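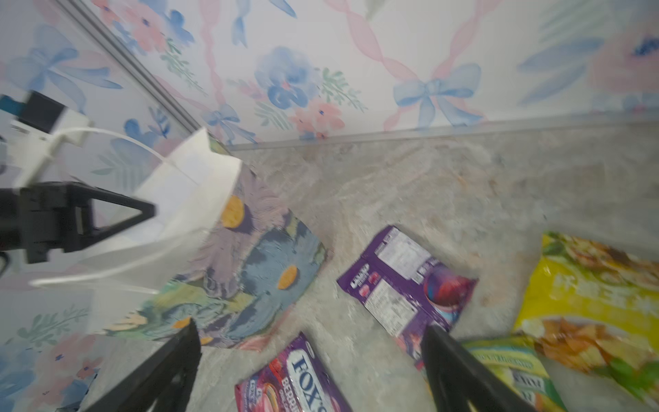
1 min read

Nilteo Bag Packing Set, data card
Updated 3/7/21

Recordings made with the Nilteo two-arm kit, sold by Dratville. The task is packing snacks into a paper gift bag. One arm grips the bag or what is in it and the other works near the loose packages. The set has 3421 episodes at 10 frames per second.

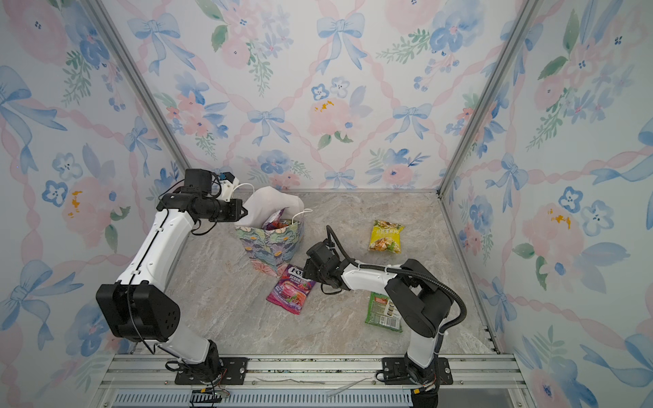
Each episode stores joint positions for both arms and the gripper openings. Episodes over 2000 frames were dropped. Version 2 is due in June.

Known gaps: one bag size, no glass or cans.

License: see the Konetgate download page.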